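Chapter 7
Where Is the Hand? Frames, Markers and Pose Estimation

After reading this chapter you should be able to name the coordinate frames in a hand-held recording setup, write the chain of transforms that links them, estimate the pose of a square marker from its four corners, and recognize the most common ways in which the estimate goes wrong.

7.1 The problem

Chapter 6 treated the robot arm as a machine that knows where its own hand is. Joint encoders give the angles, the angles go into the forward kinematics, and the pose of the tool comes out. The error is small and, more to the point, it is repeatable.

A person holding a gripper has no encoders. If we want to record how someone picks up a bottle and later have an arm do the same thing, the software has to work out the pose of the gripper from something else. In practice that means cameras, inertial sensors, or both. This chapter deals with cameras. Inertial sensors are added in Chapter 8.

We write a pose as a 4 by 4 matrix T, made of a rotation R and a translation t. The notation T_AB means "the pose of frame B expressed in frame A." Students coming from other books should check this carefully, as many authors write the subscripts the other way around. Half of the bugs in the exercises come from mixing the two.

7.2 The frames

Four frames matter in this chapter.

W, the world frame. It is fixed to the room. Where its origin sits makes no difference to the math, but it must not move during a recording.

C, the camera frame. The origin is at the optical center, z points out through the lens, x points right and y points down.

M, the marker frame. The origin is at the center of the printed square and z points out of the paper.

G, the gripper frame. The origin is midway between the finger tips when the fingers are closed.

The quantity we want is T_WG. A camera that sees the marker gives us T_CM. The marker is fixed to the gripper, so T_MG is a constant that can be measured once. If T_WC is known, then

T_WG = T_WC T_CM T_MG

For a camera bolted to the wall, T_WC is also a constant. For a camera worn on the head or mounted on a gripper it changes with every image and has to be estimated separately. Section 7.6 covers that case.

7.3 Why square markers

A fiducial marker is a pattern with a known size and a known code. A square one has four corners that can be located to a fraction of a pixel, and four corners are enough to solve for a full pose when the camera is calibrated. The pattern inside the square tells the software which marker it is looking at and which corner comes first.

One flat marker has a weakness. When it is turned nearly edge-on to the camera, the corners crowd together and the detector loses it. Putting markers on the faces of a cube is the usual remedy. Each face has its own code and its own fixed offset to G, so any visible face will do, and when two are visible their corners can go into the same least-squares problem.

Markers on hand-held grippers, from a head camera and from a camera on one of the grippers:

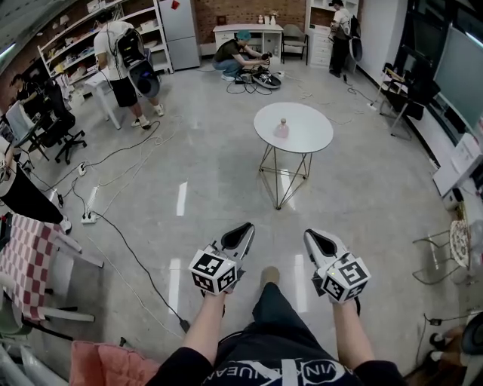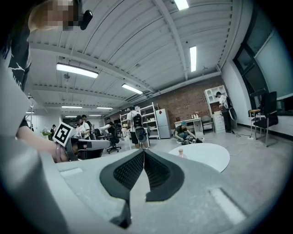 Nusrat Seneviratne, who wrote the first version of the Kirora tracker used in the exercises, kept the detector and the pose solver as two separate programs with a plain text file between them. We have kept that design. It is slower than a single program, but a student can open the file, read the corner positions, and see which half is at fault.

7.4 The two-solution problem

Take a small square far from the camera. Perspective is weak, and its image is close to a parallelogram. Two different tilts of the square can produce almost the same parallelogram. The solver returns whichever has the smaller reprojection error, and with a little pixel noise the winner can change from one image to the next. On a plot, the position stays nearly still while the orientation jumps back and forth.

There are several ways to deal with this:

Keep both solutions and pick the one closer to the previous pose. This works until the marker is lost for a while.

Use corners from two faces of the cube at once. They do not lie in one plane, and the ambiguity mostly goes away.

Reject any pose whose two errors are too close to call, and let the filter in Chapter 8 fill the gap.

The Kirora tracker does the third by default – the threshold is set in the configuration file and should be left alone until Exercise 7.4.

7.5 Time

A pose is useless without the time at which it was true. At 30 images per second, consecutive images are 33 milliseconds apart, and a hand moving at one meter per second travels 33 millimeters between them. If two cameras disagree about the time by a single image, the two pose estimates will disagree by that much, and no amount of care in calibration will remove the difference.

Always stamp an image with the time of exposure. The time at which it reached the computer is later by an amount that varies with the load on the bus. We begin with the simplest case, two cameras sharing one clock.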